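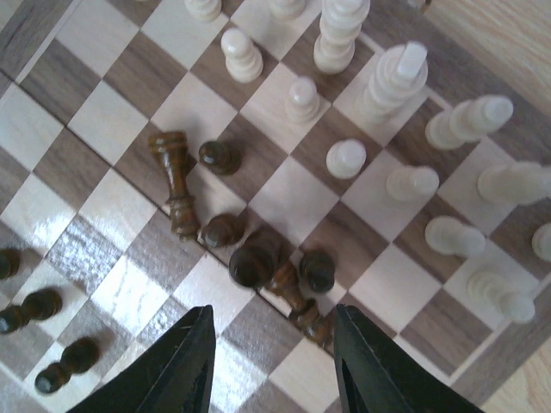
Zelesberg adds screens in its second week

Search the newsletter Enter keyword Go

Katalin Csonka's mountain drama Zelesberg is going wider after a steady first week. The distributor, Gistness, confirmed on 11 December 2023 that the film will move from 6 theaters to 100, most of them in mid-sized towns where the early shows sold well.

The film opened quietly. It had one trailer, a short radio campaign and no premiere. Weekend shows still filled up, and one theater sold 4000 tickets before the first run was over. Weekday numbers dropped less than the distributor had planned for, and the late show was added back at two locations.

Gunnel Öberg plays a retired train dispatcher who returns to her home village to sell a house and ends up in a dispute with her brother over the land behind it. Reviews have been good for her and mixed for the script. Several critics found the middle section slow. Csonka has said she will not cut it for the wider release, so the running time stays the same everywhere.

Gistness has also picked up Csonka's next project, Pimisus, a crime story set in a harbor town. Öberg is in talks for a supporting part. Shooting is planned for June and should take up to 2 months.

Show times for the new locations go up on theater websites this week. Discount passes are valid for all screenings except the late show.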